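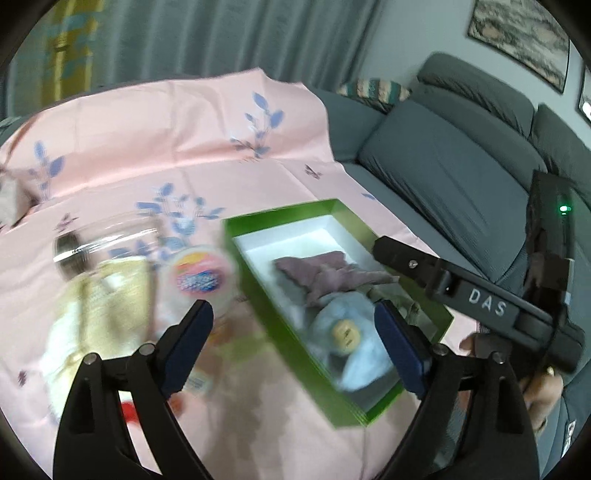
Garnley Swim Log

Last updated: February

Hi! I started swimming as a grown-up, got a bit carried away with writing things down, and ended up with a file other people kept asking me for. So I'm putting it up. It's every pool session I logged while going from "can do one length and then hang on the wall" to swimming a mile without stopping.

What's in it

One CSV called swims.csv, 300 rows, one row per session. I swam nearly all of them at the Garnley pool (25 yards, six lanes, cold showers) and a few at the Halliday outdoor pool in summer, when Garnley shuts for cleaning. The total is 3858 lengths if you add up the whole column. I've checked that more times than I'd like to admit.

The columns:

- session – just a running number, oldest first
- pool – garnley or halliday
- start – time of day on a 24-hour clock, mostly 06:30
- lengths – how many I finished (a length is one way, please don't halve it!)
- longest – most lengths in a row without a rest
- stroke – free, breast or mix
- effort – how hard it felt, 1 to 10
- notes – whatever I typed in the locker room

Lengths at Halliday are 50 meters, so they're worth more than twice a Garnley one. I left them as I swam them. If you want distance, you'll need to convert by the pool column, and I'd do that first before charting anything or you'll get some very odd dips in July.

Where the numbers came from

For the first 70 sessions I counted in my head and wrote the number in a notebook. I lose count when I'm tired, so treat those as good to within a couple of lengths. After that I bought a Vellness watch, and the numbers come from its export. It sometimes misses a turn if you push off gently. I fixed the ones I noticed and put "fixed" in the notes.

The effort score is all me. A 7 in the early rows is probably a 4 by the end – I had no idea what hard meant back then, and I haven't gone back to change them.

Known problems

- 3 rows have no start time. The watch was dead.
- longest is blank for the whole notebook part. I didn't think to write it down.
- Notes have typos, and a lot of grumbling about lane etiquette.
- There's a gap in the middle where I had a sore shoulder. No rows, I just wasn't swimming.

Using it

Do what you like with it, a mention is nice. It's one person, one body, two pools, so please don't build a training plan on it! If you're new to swimming and want some company in the slow lane, read the notes column top to bottom. I think that's the best part anyway.

There's a small script, gorkau.py, that draws the chart of longest unbroken swim. Gillespie Farquharson wrote it and named it, so ask him about the name. It needs pandas and matplotlib, and you run it from the same folder as the CSV. It skips blank rows by itself.

If you spot a mistake, open an issue with the session number in the title. I usually get to them after my morning swim.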